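I run the monthly giving program at Larenen, and I'm looking for a part-time donor care person to work alongside me. We're a small food charity in Disstead with 800 monthly donors, most of them giving modest amounts, and I love every one of them — but I can't write all the thank-you notes by myself anymore!

## What you'd be doing

Mostly, talking to people. You'd answer donor emails, call new givers in their first month, and chase up expired cards (kindly, please). You'd also help me put together our spring mailing, plus the little kitchen newsletter that goes to anyone who's stuck with us past a year.

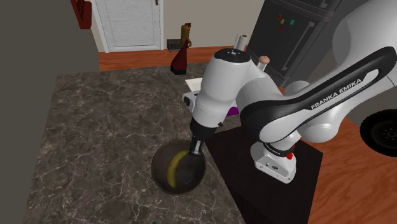
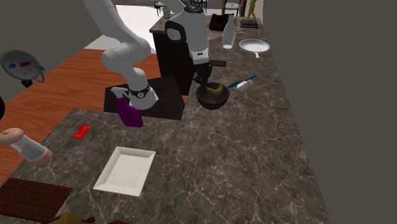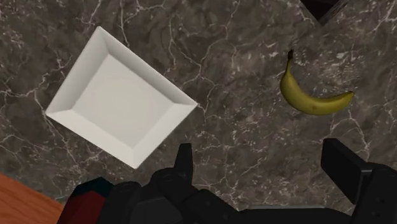
## Who I'm hoping to hear from

You write a warm, clear email and you don't mind the phone. Maybe you've worked in a shop, a school office, or a call center. Fundraising experience is nice, but I came to this from waiting tables, so don't let that stop you. We keep our records in a big shared database and I'll teach you how it works.

## Hours and the practical stuff

- 4 days a week, 36 paid weeks a year (we close for summer and the winter holidays)
- Desk at our office on Osagie Street, with one day at home if you like
- Starts as soon as you're free

## How to apply

Send me a resume and a short note thanking a made-up donor for a first gift of $41. Keep it under a page — I read the note first. Drop both at the front desk or mail them to Larenen, Osagie Street, Disstead, marked "Donor Care." I'm reading applications all through April and I'll write back to everybody who applies.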